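Liesl Lüthi cuts her own stencils, mixes her own embossing paste and keeps every card she has decided not to send. She runs Plirnwood, a small line of layering stencils for card makers, and in September she taught a three-session class on backgrounds at the Hekum shop. We talked by phone one evening after she had finished packing orders.

She started making cards because of a layoff. "I was home, and my aunt had left me a box of rubber stamps, most of them geese and tulips," Lüthi said. "I didn't like any of the pictures. What I liked was inking up the edge of a block and seeing what pattern it left." Her first sets of backgrounds were made that way, with the wooden side of a stamp and one pad of brown dye ink.

Stencils came later. She bought a few, found the openings too small for the brushes she had, and began cutting her own from clear plastic sheet with a craft knife. The first design she was willing to show people was a leaf pattern in three layers. A friend, Eun-seong Cho, asked for a copy, and then two people in Cho's card swap asked as well.

"I cut those by hand and my wrist hurt for a week," Lüthi said. "After that I paid a shop to cut them."

The first run under the Plirnwood name was 2,000 sheets. She now thinks that was too many. The minimum order gave her a lower price per sheet, and she stored the boxes under her bed and in the hall closet for most of two years. Her current catalog has 113 designs, and she keeps only a small number of each on hand.

Her best seller is Jang, a set of overlapping waves. Lüthi did not expect that. "I drew it to test the spacing on something else," she said. "People use it for water, for hair, for hills. Gertraud Hollenstein turned it sideways and made wood grain, and I get more mail about her card than about any sample I've made."

I asked what goes wrong most often for people who are new to stencils. She said it is too much ink on the brush. She taps the brush on the pad, works it in circles on scrap paper until the color looks faint, and only then moves to the card. She builds the color up slowly and stops before she thinks she is done. For paste, she spreads a thin coat in one pass, lifts the stencil straight up and puts it in a pan of water right away.

"If you go back and forth with the knife it gets under the edge," she said. "One pass. If you missed a spot, leave the spot."

She is less strict about paper. She uses a smooth heavy white for ink blending and whatever is in the drawer for paste. She doesn't care for glossy stock and doesn't stamp on vellum, which she says smears on her no matter how long she waits. Her adhesive is a plain liquid glue with a fine tip. She tried foam squares for a while and went back to strips of cardboard cut from cereal boxes.

Lirkutach, a set due out before the holidays, has given her more trouble than the others. It is a snowy village in four layers, and the windows have to land in the right place on the houses. Brigitta Haslinger, who tests the sets before they are ordered, sent back two versions with the roofs off by a hair. Lüthi added small corner notches to line up each layer and moved the chimneys to the last sheet.

"Brigitta was right both times," Lüthi said. "I was annoyed the first time."

She doesn't plan to make matching stamps or dies. Customers ask, and she has priced it, but she would have to store them somewhere. She does want to bring back the leaf design from the hand-cut days, with wider openings and one fewer layer. Suqin Luo, who took the class at Hekum, still works from one of the old hand-cut copies, and Lüthi borrowed it to trace.

The cards she doesn't send go in a shoebox with the mistakes written on the back in pencil. She goes through it when she plans a class.
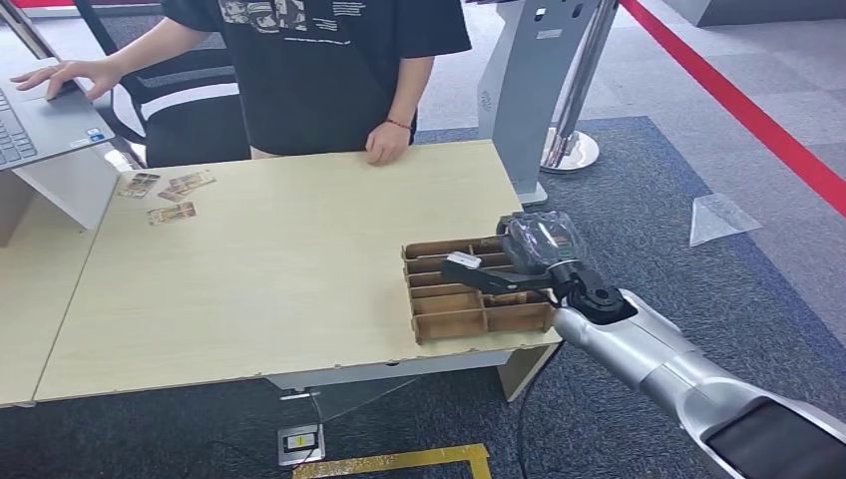 "Most of what I teach comes out of that box," she said. "I'll hold up a muddy one and tell them which two inks did it. Usually it was orange over blue. I still do that one myself when I'm tired."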